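Covura Retro Computing Society
Minutes of the General Meeting, March
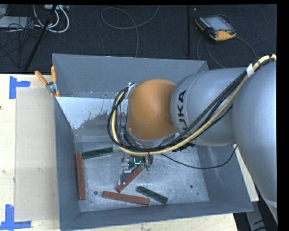
The meeting opened at 7:30 p.m. with Parvathi Kurian in the chair. The minutes of the previous meeting were adopted as circulated.

1. Disk imaging
The Chair reported that 733 floppy disks have been imaged to the Alum server. A further 97 returned read errors and will be retried on the second drive.

2. File server
Members discussed AppleTalk access for machines running System 7. It was resolved that the existing server be retained for a further 13 months. Carried, 9 in favour, none opposed.

3. Catalogue
The draft labelling scheme was deferred. Comments are to reach the Chair before the next meeting.

The meeting closed at 8:50 p.m.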